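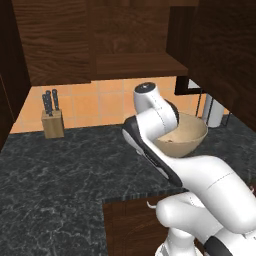 Fig. 3. Simulated prep counter with arm over bowl.

Unit 4: Task allocation in the staff kitchen

Case: Umum, contract catering, 67 employees. Arm cell planned in simulation by H. Benjelloun before any hardware was ordered.

Moved to the arm: portioning, bowl transfer.
Kept by staff: knife work, tasting, cleaning.
New duties: fault reset, shift log, recipe changeover.

Prep cooks lost four hours of portioning a week and gained three of monitoring. Pay grades did not change. Discuss who should hold stop authority.

Reading: Amrani, course pack, section 4.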